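Enddale Robotics Club. Thread on our term project, in which a robot arm tidies a kitchen and I age visibly.
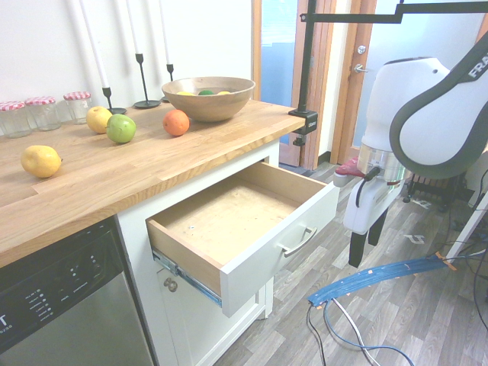
Fruit out, drawer open, arm by the drawer. Bowl at the back.

The task, as set by Anathi Nkosi, who runs the club and has never knowingly set an easy one: pick each piece of fruit off the worktop, put it in the drawer, shut the drawer. My nan does this while on the phone.

Why a drawer, when there's a perfectly good bowl? Because the bowl was last year's project, and last year's lot got a write-up in the school newsletter and have been unbearable ever since.

We're called Team Karnesen. It was Sheldon Bélanger's idea and he won't say what it means. The arm's program is called Isto. He won't say what that means either.

Current best theory is that the orange is easy and the lemon is evil. An orange is the same whichever way you come at it. A lemon has a pointy end and opinions. Ours lives out near the front edge, away from its mates, and Isto approaches it like someone picking up a spider with a glass.

Apples are fine until they roll. Then they are extremely not fine.

Rule from Anathi: no moving the candlesticks. "People have things on their worktops," she says. So we have three tall thin candles standing exactly where you'd want to swing an elbow. I have started seeing them when I close my eyes.

Scoring, for those who asked (one person, my dad): 5 points a fruit, minus 5 if you drop it, and a flat 100 for closing the drawer without slamming it. We did the sums and you could ignore the fruit completely and just practise shutting a drawer. Sheldon wanted to do this. Sheldon was overruled.

Our log is up to 565 attempts. Van Wyk, the other team, say they're past 2,000 but they count it as an attempt if somebody says "ready" out loud.

Things I've shouted this term: "left, LEFT", "that's the jar", "who changed the grip width", "it was me, I changed the grip width".

The thing I didn't expect to enjoy is the boring middle bit. You alter one number, run it, write down what happened, alter it back. Two hours of that and you've learned that the fingers should open slightly wider – and you go home weirdly pleased.

Demo's in September. Parents invited. Bring your own lemon if you think yours is better behaved.

Sheldon has just asked if we can try it with a banana. Muting this thread.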